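19 July 2019 | Nataša Kneževič
Filed under: Housing Research, Working Papers

3.2 Wear on painted walls in shared rooms

Interior paint in rental housing is usually repainted on a fixed cycle, whatever its condition. We looked at whether that cycle matched the wear recorded by inspectors in three towns: Matcombe, Warkeck and Brorkcombe. The records covered 852 rooms and held 2369 separate entries for scuffs, stains and chips. Entries made before January of the first year were left out, as the form had changed.

Most entries came from the middle band of the wall — the part reached by hands, chair backs and items carried past. Flat paint had more entries per room than satin paint in all three towns. Figure 5 shows marks of this type on a flat finish.

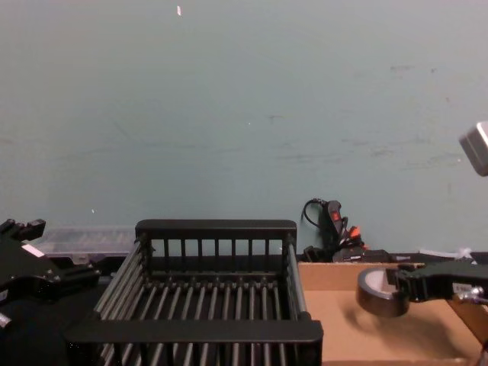 Figure 5. Scuffs and dark smudges on a muted teal-gray wall behind a work surface.

Kitchens and workrooms differed little once room size was taken into account. Hallways had the highest counts, mainly in Warkeck, where many of the buildings have narrow stairs. Inspectors using the Whitlock scale scored 50 of the rooms twice, and the two scores agreed in most cases. Where they did not, the lower score was kept. Ceilings and trim are covered in Section 3.3.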